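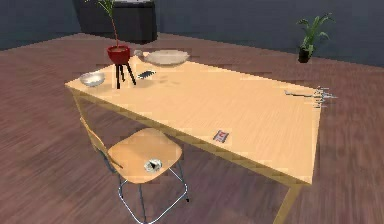
Pinier Dry Food for Adult Dogs: Frequently Asked Questions

Last updated 13 October 2025

Which dogs is this food made for?
Pinier Adult is a complete dry food for dogs over one year of age. It is not suitable for puppies, or for females that are pregnant or nursing. Use Pinier Growth for those animals.

How much should I feed?
Use the table on the back of the bag as a starting point. The amounts are daily totals and can be split into 2 meals. Go by your dog's target weight if it differs from the present weight. One level Pinier scoop holds roughly 5 ounces of the standard kibble. The small-breed kibble packs more tightly, so weigh it on a kitchen scale.

What is the calorie content?
Standard kibble contains 358 kcal per cup. The figure is calculated, as fed. The per-kilogram value is printed under the analysis panel.

How do I switch from another food?
Mix the new food into the old over seven days, increasing the share each day. Dogs with a history of loose stools may need ten. If vomiting or diarrhea lasts more than a day, stop the change and call your vet.

Does the recipe contain grain?
Yes. The chicken recipe contains brown rice and oats. The Gevstead recipe (lamb) contains barley. Neither contains wheat, corn or soy, but both are made on lines that also handle wheat.

Can I add water?
Yes. Warm water softens the kibble in a few minutes. Throw away moistened food after one hour at room temperature.

How should I store an open bag?
Keep the food in its original bag, rolled shut, in a cool, dry place. If you use a bin, put the whole bag inside it — the lot code is needed for any claim. Use within six weeks of opening.

Why has the kibble changed color?
Color varies with the raw ingredients. Bags from the Gustberg plant have also been slightly darker since January, when a new dryer went into service. The recipe is the same.

Where is the lot code?
On the bottom seam, next to the best-by date. Codes starting with G are from Gustberg and codes starting with E are from Escobedo.

Do you sell to kennels?
Yes. Kennel pricing applies to orders of 4000 pounds or more per year. Apply through the trade account form. Orders ship from Escobedo only.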